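Trindville Modest Style Forum > Events and Meetups > Spring swap and bazaar, who is going again in June?

margareta_oprea
12/05/2026
Hello everyone, I am back from the spring bazaar and I want to write down my impressions before I forget them. 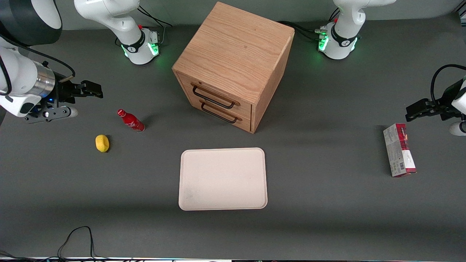
I came by bus, so I arrived when the first talk was already finished. The scarf tables were very full, and I had to wait a long time to reach the cotton ones. I bought two, one in dark green and one in a color the seller called "tea with milk". My opinion is that the cotton was better than last year, but the prices went up too. Did somebody else go? And is the June one confirmed?

katia_ev
I went with my sister! We stayed until they were folding the chairs. The Pimentel table had the long linen dresses I was telling you about in the other thread, and I tried on three of them over my clothes in the middle of the hall, with everybody looking. June is confirmed, yes, the same hall.

asger_e
My wife was there and I was carrying the bags. I have to disagree about the cotton. She washed hers one time, in cold water, and the edge started to open. For that price I expect a proper hem.

margareta_oprea
Which table was it from? Mine is from Orora and I have not washed it yet. Now I am a little worried.

asger_e
Also Orora. The light gray one with a narrow border.

katia_ev
I have two from Orora since last June and they are perfect. Maybe she got a bad piece? Write to them, they exchanged a belt for me without any discussion.

lucimara.r
I did not like the entrance system this time. My ticket number was 2635 and they were letting people in by number, so I stood outside for the whole makeup demonstration. This was the reason I came. If they sell so many tickets, they should open both doors.

martim_s
They can't open the side door, it goes to the school parking lot. It was explained in the email.

lucimara.r
I did not receive any email.

martim_s
Then check that your address is correct on the ticket page, mine was sent nine days before. I agree that the line was too slow.

margareta_oprea
Thank you all. Katia, do you remember if the linen dresses have pockets?

katia_ev
The blue one has. The sand one, I am not sure.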